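Ticket 700: Stendus booking calendar drops the last slot of the day
Opened by: Nest Landeg
Assigned to: Parviz Shokri
Status: Resolved

Nest Landeg wrote:
Customers can't book the final slot on any day in April. It shows on our side but not on the public page. 49 slots are missing so far. I cleared the cache and tried a second browser, same result.

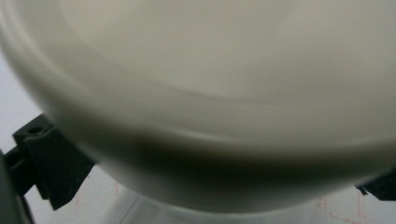

Other months look fine. We moved to the new Kulano theme last week, but I switched back to the old one for ten minutes and the slots were still missing.

Parviz Shokri wrote:
Thanks. Please send the time zone set under Account and the one set under Calendar. They are separate settings.

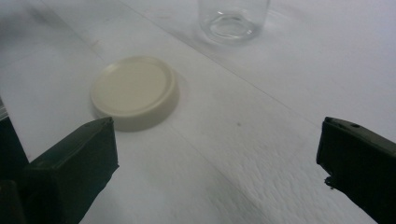
Nest Landeg wrote:
Account says London. Calendar says UTC. I don't remember setting either of them.

Parviz Shokri wrote:
That would do it. The clocks go forward before April, so the last slot is read as ending after closing time and gets hidden. Set Calendar to London, save, then run Rebuild Slots — it's at the bottom of the Tools page.
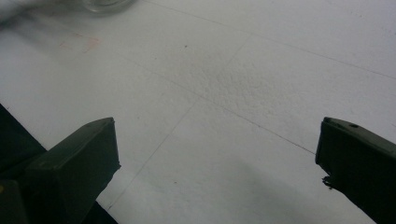

White surface with thin grey lines

Nest Landeg wrote:
Rebuild stopped at 17 per cent with error 3. Tried twice.

Parviz Shokri wrote:
Error 3 means another job has the calendar locked. I can see an export to Zullo stuck in your queue. I've cancelled it, please try again.

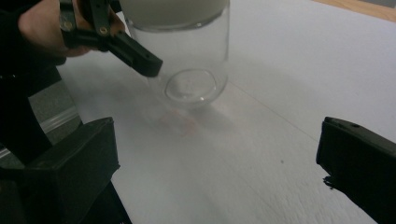

Last changed: Feb 16, 2021

Nest Landeg wrote:
Rebuild finished and all the April slots are back. Doina made a test booking from her phone and it went through.

Parviz Shokri wrote:
Good. Restart the Zullo export when you're ready. Closing this one.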